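4. Setting up the hand grippers at the table

This section is for the pair of hand grippers you have built in sections 2 and 3. You need the square table, both grippers, their cables and one soft thing for practice. Please allow 40 minutes for the first time.

4.1 Fix each marker plate on top of its gripper with 4 screws. Tighten them by hand only.

4.2 Lead the cable back along your forearm, and let it hang free over the edge of the table.

Caution: do not wind the cable around the wrist. If it catches, the connector breaks before you feel it.

4.3 Close and open both jaws eight times, slowly. The Skirken program must show the movement of each side.

4.4 Take the soft thing with one gripper and keep the other one open, away from the bowl. Press only so much that it does not slip.
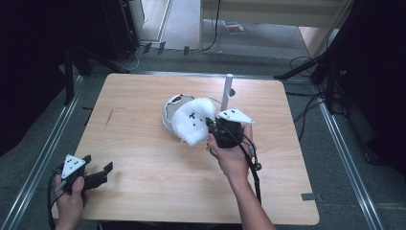
Can I use the grippers without the marker plates?
The jaws will still work, but the program will not know where your hands are, so the recording is useless for teaching the arm.

4.5 Save the recording and play it back before you make the next one. If one side jumps, check the screws from step 4.1 again.

Note: in our workshop in Stulville the plates lose their position after some 40 recordings. Write down when you have tightened them last.

Duarte Aguiar, revised Saturday, October 9, 2021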